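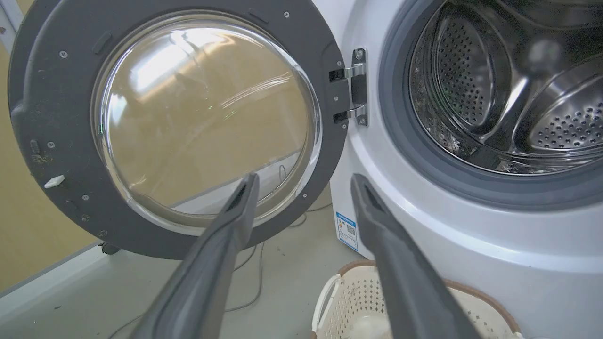 February 10, 2022. Wundia notebook, laundry rig, perception and approach planner.

Picked up where Kálmán left off with the door. His handover note reads, in full, "glass is still glass". I have spent the day confirming this result.

The state of play is that the drum pose estimate is decent with the door open and the door pose estimate is rubbish. The wrist depth goes straight through the window and comes back with the wall, or comes back with whatever the highlights feel like offering, so the point cloud of an open door is a dark ring round a hole. The planner looks at a hole and sees a lovely short route to the basket. I admire its optimism. We can't let it have the route.

First thing tried: raising the confidence threshold on the depth. From the default up to 500 nothing much changes. At 700 the phantom points on the glass go away, and so does most of the chrome on the hinge, and so does half the drum, since a shiny thing full of little holes is no friend to a depth sensor either. Put it back. Whoever set the default knew what they were doing, or gave up in the same place.

Second thing: stopped asking the depth about the glass at all. The dark frame of the door is matt enough to give honest points (the dust probably helps, please don't clean it until I've finished, then please do clean it). So: segment the frame in colour, take depth on the frame only, fit a circle in a plane, then fill the circle with a solid disc for the collision model. The window bulges, so the disc gets a dome on the drum side. I set the dome depth at 100 mm for now, which is generous. Ottó says too generous. Ottó has also never had to write the email about a cracked door, so generous it stays.

The fit behaves well when the whole ring is in view. With the wrist close in, part of the ring drops out past the left of the image and the circle goes wandering off to be bigger than the machine. Added a prior on the radius from the far view and it calmed down. I am aware that this means the close view now mostly tells me what I already told it.

Better idea, half done: use the screws. There are small silver ones set in the frame and they show up nicely against the grey. Four matched screws and the door angle falls out without needing the ring at all. The matcher also likes lint. It likes lint very much. On the first pass it found the screws, then went on to find a rich constellation of further screws, all of them fluff. A size gate got rid of most of these. What's left seems to be highlights on the hinge arms, and those I can mask out once the hinge plate is located, so there is a chicken and an egg here that I haven't sorted.

Gripper masking. The fingers are dark grey, the door frame is dark grey, and the rubber gasket is dark grey. Three cheers for industrial design. With the left fingertip in front of the glass the segmenter was happily growing the door frame down the finger, giving us a door with a tail. The mask from the kinematics fixes it when the finger opening in the state message is right, but the message lags the image and at wide opening the mask sat noticeably inboard of the real finger. Fixed by stamping the gripper state against image time in the Zonirmont bridge instead of against whenever the bridge got round to it. Kálmán, this is the bug you thought was the calibration. I also thought it was the calibration. The calibration is owed an apology from both of us.

Planner. With the domed disc in, the approach from basket to drum now comes round the rim and enters level, which is what we wanted in October. Planning time went up to 390 ms, nearly all of it collision checking against the gasket mesh, which someone (me) exported at full resolution. Will decimate. One odd plan out of the replay set takes the elbow high and comes in from above as if posting a letter. Legal, no collisions, horrible to look at. I've put a cost on elbow height and not looked into why.

Basket. The rim is brown and easy, the sides are full of small openings, and the depth has the same opinion of those as it does of the drum. Using the rim only, as with the door. There's a theme. Contents detection is still poor on white cloth in a white basket and I'm leaving that alone until the door is closed, so to speak.

The floor cable is not in the collision model and doesn't need to be for the arm, but it does for the base if we ever let the base move. Put in a ticket under Hultard, assigned to Ottó, who will assign it back.

Still to do:
Decimate gasket mesh, rerun replay set.
Hinge mask before screw matching, or the other way about, pick one.
Check the radius prior against the Bozsik machine, where the door is a different size and the config will certainly be wrong.
Take the debug window that draws the dome in pink off the main display, or at least make it a different pink.

Branch is pushed. Tests pass apart from the one that was already failing.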